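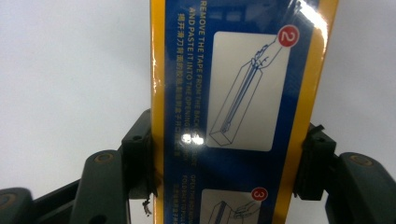 Unit 4 handout: Reading and writing package instructions
Technical Writing for Consumer Goods
Instructor: Kiros Dinsa

Bring this handout to both sessions in February. The exercise at the end is due before the second one.

Where instructions go

Printed instructions on a carton compete for space with the product name, the ingredients or parts list, the legal text and the barcode. On most cartons they end up on the back or on one side panel. The writer is usually told the size of the panel after the design is settled, so the text has to fit the panel. Ask for the panel size early. Ask also which languages will be printed, as a second language cuts the room by more than half once headings are repeated.

Steps

Start each step with a verb. Put one action in a step, or two if they are done in a single motion ("Lift and turn"). A condition goes before the action it controls: "If the seal is broken, do not use." Readers act as they read, and a condition at the end of the sentence arrives too late.

Number the steps if the order matters. If it does not, leave the numbers off.

Drawings with text

A drawing should show the moment of the action. Arrows show movement and should not be used for labels as well. Use plain lines for labels. Keep each drawing next to its step, even if this makes the columns uneven.

Check the wording against the drawings last. In the Stovley draft we read in class, the text says "tab" and the drawing is labeled "flap." Pick one word and keep it.

Warnings

A warning goes before the step it applies to. Say what the danger is and what to do about it. "Caution" alone tells the reader very little. Do not use capital letters for a whole paragraph.

Length

The Codico draft ran to 470 words for a panel that held 300. Most of the cuts came from the opening paragraph, which thanked the buyer and praised the product. See the marked copy in the course folder.

Exercise

Choose either the Oddsson or the Geseck draft. Rewrite the steps to fit the panel given, then have a classmate follow them without help from you. Write down every place where they stop or go back. Hand in the draft, your rewrite and the notes, stapled in that order.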